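Frequently Asked Questions: Borrowing from the Beso Sample Library

The Beso Sample Library lends wall, floor and worktop samples to residents, schools and small businesses planning changes to their rooms. The answers cover the questions received most often at the Udia Street desk.

Who may borrow samples?

Any person aged 18 or older who holds a library card may borrow. Schools and registered businesses may apply for a group card, which must be signed for by a named member of staff. Cards are free of charge.

How large is the collection?

The collection holds 1,000 samples. Most are hand-sized tiles. The library also keeps 44 large boards, which are lent separately and must be reserved in advance.

How many samples may I take at one time?

An individual card allows up to 19 small samples and one large board. A group card allows the same number of small samples and two large boards.

How long is the loan period?

The loan period is eight days, counted from the day after collection. A loan may be renewed once by telephone or at the desk, provided that no other borrower has reserved the item. Large boards may not be renewed.

Can samples be sent by mail?

Small samples can be mailed within the county. The borrower pays postage in both directions. Large boards must be collected and returned in person through the side entrance on Kurtuluş Lane. Please measure your vehicle before you arrive.

May I attach a sample to my wall?

Samples may be held in place with the putty strips supplied in the folder. Nails, screws, glue and double-sided tape are not permitted. A borrower who returns a sample with holes or residue will be charged the replacement price printed on the back.

Why does the color look different at home?

Color changes with light. The lamps at the desk are cooler than most household bulbs, and a sample that looks gray in the library may look brown or green in a living room. Please view each sample in the morning and again after dark before placing an order with a supplier.

Does the library sell paint or flooring?

No. The library does not sell materials and does not receive payment from suppliers. Each sample carries the maker's name and a product number. Where the maker has closed, as is the case with the Grullov range, staff can suggest the nearest current match.

Can staff advise me on a color scheme?

Murray McAlister, Collections Manager, offers short appointments each afternoon from 2:00 p.m. Please bring the measurements of the room and a note of anything that will remain in place, such as carpet or cabinets. Appointments are not available in August.

May strong colors be used on adjoining walls?

They may. Two strong colors can meet at a corner, and many borrowers pair them with a plain or lightly patterned gray surface. It is advisable to view both colors together, upright and at full height where possible. Small tiles laid flat on a table give a poor idea of the result.
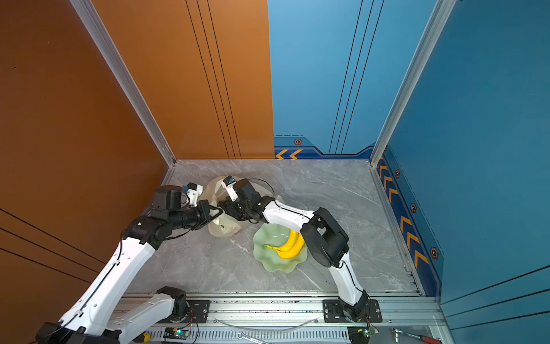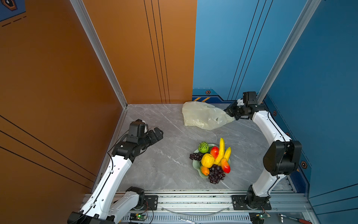 Orange and blue walls with a gray marble-patterned surface.

What happens if a sample is lost?

Please inform the desk as soon as possible. The replacement price will be added to the card, and further loans will be paused until it is paid. If the sample is later found in good condition, the charge will be refunded.

Shared 44 times | 8 comments

Related pages
Apply for a Library Card
Reserving a Large Board
Replacement Prices
Group Cards for Schools
Directions to Udia Street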